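How I finally sorted our crayons by color

We had one giant tub of crayons for years, and every drawing session started with somebody dumping the whole thing out to find a green. Last March I gave up and sorted the lot. It took me an evening and a pot of coffee, and I'd do it again!

Start by tipping everything onto an old towel so nothing rolls off. Pull out the stubs shorter than your thumb and put them in a jar for melting later. Then wipe the rest with a dry cloth – skip the water, it makes the paper labels peel.

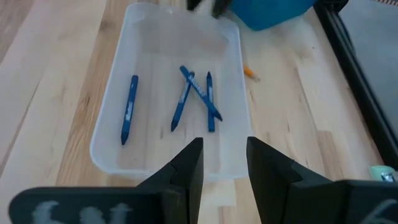

Bins matter more than I expected. I tried tall cups first (bad idea, the kids only ever used whatever was on top) and then switched to shallow clear ones, one per color family. With just four blues in a bin like this you can grab the one you want, even when a couple of them have landed crisscrossed. I don't bother lining them up.

For the shades you can't place, scribble a bit on scrap paper and go by the scribble. Teal drove me nuts, so it got its own bin. I ended up with 14 bins on a low shelf, and the spares went in a shoebox in the closet. If a color gets down to 2 crayons, I top it up from there.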